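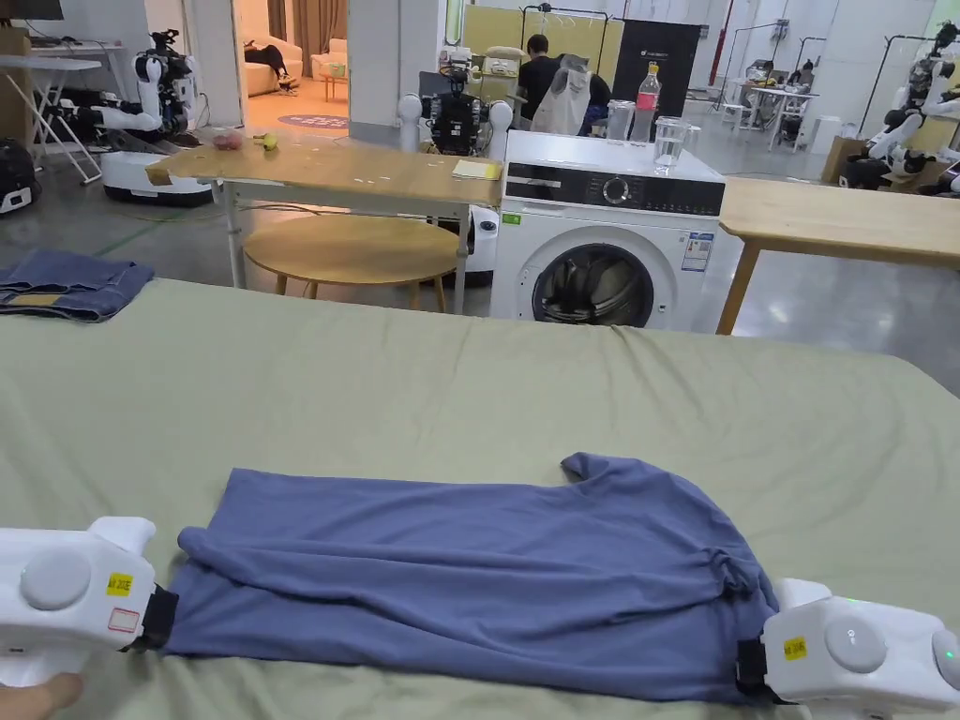

Chain care for small air-cooled singles

A dry chain wears its sprockets quickly, and a tight one loads the gearbox output bearing. Both faults can be put right at home with a paddock stand, two spanners and some old cotton rag.

Cleaning

Put the gearbox in neutral, switch off and take the key out. Never clean a chain with the engine turning the wheel. Brush paraffin on to the lower run, turn the wheel by hand and wipe until the rag stops coming up black. Petrol and brake cleaner attack the O-rings. Cotton sheds less lint than fleece; cut off seams and buttons first.

Lubricating

Apply oil to the inner side of the lower run, where it is thrown outwards through the rollers. Leave it overnight before riding. On tarmac, repeat every 700 km; after mud or a ford, repeat the same evening.

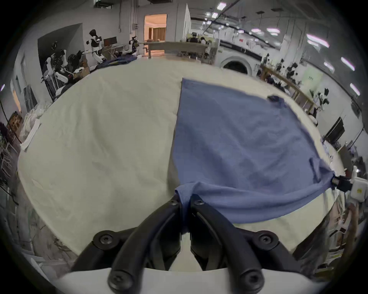
Kadrić wrote in to ask whether gear oil will do in place of a spray. It will. An SAE 80 or 90 oil is suitable for O-ring chains, although it flings more and needs applying more often. Kadrić also reports that the Wanby clip-on brush is too wide for the narrower chains - the bristles can be trimmed with scissors.

Checking slack

Find the tightest point by turning the wheel slowly, then measure midway between the sprockets. Use the figure in the handbook for your machine, and note whether it is given on the stand or with the wheels on the ground. Slacken the axle nut, move both adjusters by the same amount and compare the marks on each side of the swingarm.
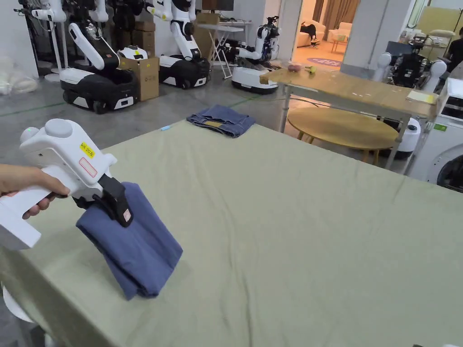 Stedov
Workshop editor, Warnance Trail Notes

Tighten the axle nut to the handbook torque. On our trail bike it is 68 Nm, but do not carry that figure over to another model. Check the slack again afterwards, as the axle can creep forward when the nut is pulled up.

Fit a new split pin if one is used. Spin the wheel, test the rear brake and check that the pedal free play has not changed.

Oily rags can heat up on their own. Dry them flat outdoors, or keep them in a lidded metal tin until disposal.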